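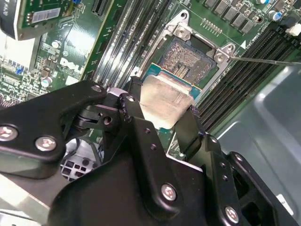
Page last changed: February, 4:05 p.m.

The repair counter at Skov takes up one side of a former shoe store in Borkutmont. Its owner has fixed desktop computers there for nearly 5 years and prefers older office machines.

"People bring in a computer because it's slow," she says. "Most of the time it needs a new drive and a good cleaning. I charge 72 dollars for that, parts extra."

She buys used parts from Stirner, a wholesaler across the river, and tests them overnight before selling them. Memory rarely gives her trouble. Power supplies do.

"I won't sell a used power supply — I've had two come back smelling burnt," she says.

Schools are her steadiest customers, and summer is the busy season. She would like to hire help but hasn't found anyone who wants to work Saturdays.

Asked what owners should do at home, she keeps it short. "Get it off the carpet. Back up your pictures."

The counter closes at 5 p.m.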